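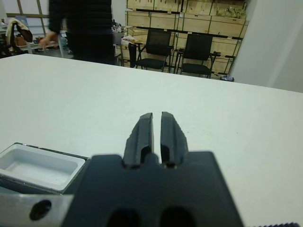 *The view from the wrist: two fingers, a white tabletop and an empty tray.*

**Stostmont releases Fernalov 7, grasp planning software for small workshops**

May 4, 2024

Hi all, Kanyarat Siriwan here from Stostmont. Fernalov 7 is out today and I'm pretty chuffed (yes, we're sending this on a Saturday)!

If you haven't met Fernalov, it's the software that takes the picture from a wrist camera and plans where the fingers should go next. Version 7 is mostly about the last few centimetres before a grasp, the bit our customers grumble about most. The old planner worked out a path, committed to it and hoped for the best. The new one keeps checking as it closes in, and re-plans up to 16 times a second if the part has shifted or a tray has been nudged.

We've also rewritten the mask editor. You paint over your own fingers and mounting block once, save it, and the perception side ignores them from then on. There's a second mask for whatever lies past the far edge of the table, so chairs, shelves and people walking by don't end up in the planner's idea of the workspace. I love this one - it used to mean editing a config file by hand, and I've done that far too many times.

Sunee Ruangrit and her team ran 4000 test picks before we froze the code, and the log viewer they built along the way is in the release too. You can scrub back through any pick and see which plan was chosen and what it was chosen over.

"I wanted to open a bad pick and know why it was bad before my coffee went cold," Sunee told me.

Fernalov 7 is a free update for anyone with a current licence. Projects saved in version 6 open as they are, but you'll need to redo your camera calibration. Aksoy controller support is still in beta and we're aiming to finish it by December.

For a demo or an interview, ask for Jintana Jitpraphai at the Stostmont press desk, extension 1718.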